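Leave the Table Bare

Most advice on household surfaces starts with containers. Buy a tray, buy a caddy, assign each object a zone, and the table will look after itself. I have spent a good part of my working life specifying worktops and tabletops for small kitchens and shared workrooms, and I think this advice is wrong for one surface in particular. The main table in a room should hold no permanent objects at all. No fruit bowl, no napkin holder, no charging stand. The default state of the table should be zero items, and every item placed on it should have a removal time measured in hours.

I will argue this on practical grounds. I have no interest in minimalism as a style, and my shelves are full.

Area is the thing you paid for

A table is a flat area at a fixed height with clearance on its sides. That is the whole product. Every permanent object subtracts its own footprint, and then it subtracts a margin around the footprint that people will not use. A vase with a narrow base takes a small circle of table on paper. In use it takes a much larger one, as people keep laptops, sleeves and cutting boards away from it. Two or three such objects near the middle can make a large table work like a narrow shelf that runs around an obstacle.

Brenda Vergara, a draftsman I shared an office with for several years, used to mark these margins on furniture plans with a dashed line. Clients disliked the dashed lines. They had ordered a table for six and could see on the drawing that they had furnished it for four. One of them, a couple who ran a mail-order business called Wutum from their dining room, had a lamp, a label printer and a rack of envelopes permanently in place. They were asking for a bigger table. They moved the three items to a wall shelf, kept the table they had, and put the money into better chairs.

The usual objection is that frequently used objects should live where they are used. I accept this for a workbench, where the same task repeats all day. A household table changes task several times between breakfast and bedtime. An object that serves one of those tasks is in the way for the rest of them. Salt belongs near the table. A shelf within reach is near enough.

What a bare surface lets you see

The second argument concerns inspection. A tabletop fails slowly. Rings, edge lift, dull patches, fine scratches and swelling at a joint all begin small, and most of them can be dealt with if they are found early. Under a runner or a tray they are not found early. I have lifted a tray in a customer's kitchen and found a dark ring under it that had plainly been there through several seasons.

A bare pale top shows its condition in one look. The grain acts as a reference pattern, and the eye is good at picking out anything that breaks it. A speck that would vanish on a loaded table stands out clearly. You do not need a special lamp for this either. Stand where the light bounces off the surface toward you and look across the reflection. Scratches and residue often appear in the bright patch before they appear anywhere else.
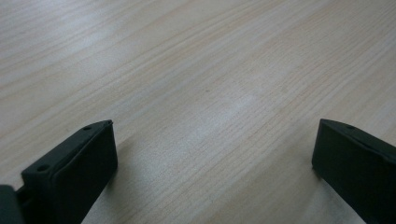

Finish matters more than material

People who agree with me about bare tables often go on to say that only solid wood deserves to be left bare. I disagree. Solid wood, veneer and laminate can each be a good bare surface or a poor one, and the finish decides most of it.

High gloss is the worst choice. It shows every fingerprint, and it reflects overhead fittings as hard bright shapes that make reading on the surface unpleasant. A dead matte finish has the opposite trouble, in that some of them hold grease and develop shiny spots where forearms rest. The range from matte to satin is where I would send almost everyone. Light comes off it as a soft area without a sharp boundary, and a damp cloth leaves no obvious track.

Color is a matter of maintenance as much as taste. Pale tops hide dust and show coffee. Dark tops hide coffee and show dust. Dust arrives every day whether you have spilled anything or not, so I favor the pale ones. Visible grain helps further by breaking up small marks that would be glaring on a plain white sheet, while leaving larger defects easy to spot.

I will concede one point to the other side. Waqas Dhanial, who refinishes tables for a living and has read an earlier version of this piece, holds that an uncovered top in a busy household will need refinishing sooner than a covered one. He is right about that. I regard wear as the normal cost of using a thing. A cloth that protects the finish from use is protecting it from the only job it has, and the wear that does come tends to be even, so it looks acceptable for a long time.

The clearing routine

A bare table requires a routine, and the routine has to be short or it will not be kept. Mine is as follows.

Clear the table completely at the end of each use. Objects with a home go to it. Objects without a home go into one open box on a shelf nearby, and the box is emptied on Saturday. Anything still in the box the following week has shown that it does not need to be within reach.

Wipe with a cloth that is damp enough to feel cool and no wetter. Go along the grain. Dry with a second cloth, paying attention to the edges and to any joint. Use plain water most days and a drop of dish soap when there is grease. I do not use spray polish. It builds up, and the buildup is later mistaken for damage.

Use mats and trivets during meals and put them away after. A trivet that stays on the table has become a permanent object, and other permanent objects will gather beside it. I have seen this happen in offices, in a rented cabin, and in the staff room at Athanasiadis, where a single cork mat attracted a sugar jar, then a stack of menus, then a dead plant.

That last effect is my real reason for insisting on zero instead of a small number. A limit of two items sounds more moderate and is harder to hold. With two items allowed, a third one looks like a minor excess, and somebody has to judge whether it counts. With none allowed, anything left out overnight is visible as a thing left out. No judgment is needed, which matters when several people share the room and each has a different idea of tidy.

Where the rule does not apply

Side tables, desks used by one person, and counters next to a stove are exempt. They have a single purpose and a single set of tools. A table in a hallway exists to receive keys and mail, and stripping it would only move the keys to the floor. I also exempt households where someone needs medication or an aid within sight at all times. Function comes first.

For the one large table in the middle of a home, though, I have not yet found an object that earned its place there for a full day. Sachiko Tamura, who edits these columns, keeps a teapot on hers and has told me she will continue to do so. Her table is 100 inches long and can absorb the loss. Most of us own something much shorter, and should put the teapot back on the shelf.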